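人形机器人室内作业安全操作规范发布，3月起试行条款转为正式要求

2024年6月11日，Flirnenora机器人应用研究中心发布《人形机器人室内桌面作业安全操作规范》。规范共46条，适用于办公、档案及实验室环境下的人形机器人调试、示教与数据采集作业。其中有关防跌落保护和线缆管理的条款已于3月先行试行，自发布之日起转为正式要求。

规范由该中心与Namovcombe园区管理方共同起草，设备企业Stüber和Beretti参与了条文审议。起草组在前期调研中收集作业记录200份，并据此对作业分级、人员资质和现场检查程序作出规定。

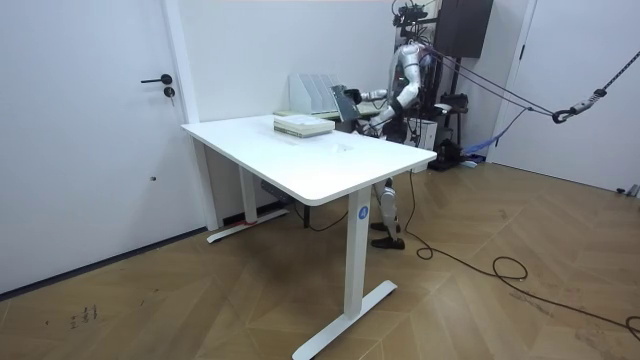
人形机器人在升降桌旁进行文件夹取放作业。

根据规范，双足机器人在站立状态下作业时，应全程连接保护绳，连接件须在每次开机前由操作员逐一检查并签字。机器人动作范围内不得有人员停留；确需进入的，应先执行停机程序。操作员须完成30学时培训并通过考核，方可独立上岗。

规范起草负责人里特·蒂默曼斯（Riet Timmermans）表示，桌面作业负载较轻，容易使现场人员放松警惕，因此规范对轻载任务与重载任务适用同一套上岗检查程序，不设简化流程。

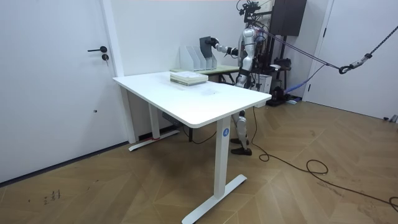
线缆管理是此次新增内容较多的章节。规范要求，作业前应清理机器人足部周边地面，供电及通信线缆应沿固定路径敷设，余长部分集中收纳，并与行走区域保持间隔。以文件归置类任务为例，机器人站在桌后，手持深灰色文件夹伸向文件架一侧，双足平放于地面，长线缆则从脚下一带沿地面延伸并盘绕，此类工位应将线缆走向列入开机前检查项目。升降桌在作业期间应锁定高度，桌面物品的摆放位置须与任务单一致。

规范同时明确，各作业单位应建立异常事件登记制度，机器人失稳、夹持物脱落、保护绳受力等情况均须如实记录，并在84小时内报送中心备案。现有工位须对照规范完成自查，自查结果由园区管理方统一汇总。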